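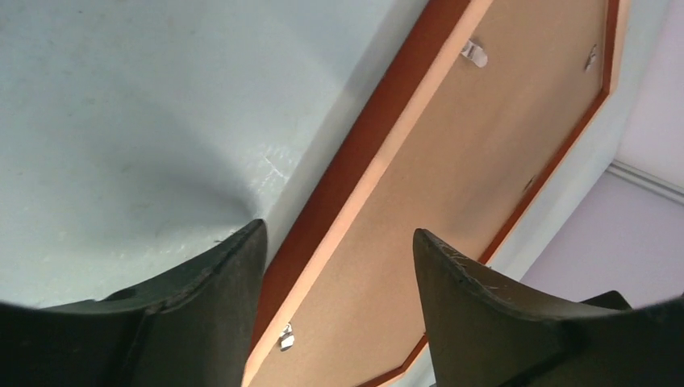

2 July 2019. Frame batch for the Sultitz corridor, back-side check before hanging. Went through the hardware on the red-orange ones first, as they are the only type in the order with a backing panel we did not cut ourselves. The panel is a smooth tan-brown board, fiberboard or heavy card, and the silver clip near the top edge sits slightly right of center, with a smaller one set at an angle near the upper-right corner. Spacing to be checked against the Goltik sheet, which gives 80 mm between clips on the long side and 90 on the short.

Clip tension. Goltik clips bend back about as easily as the old Memodov stock but hold shape better after a second opening. Do not open more than 2 times, then replace. Ordered 200 from Kaewmanee, part number in the blue binder.

Hangers. Debora D'Amico wants D-rings in the molding, not in the panel. Agreed. Pilot holes first - the molding split on the test offcut without them.

Dust seal. Paper tape over the panel joint would cover the clips, so reopening means cutting it. Left off for now. Ask Sultitz if prints get swapped in October or stay up.

To do: felt pads on lower corners, label backs in pencil, recheck glass thickness on the long ones.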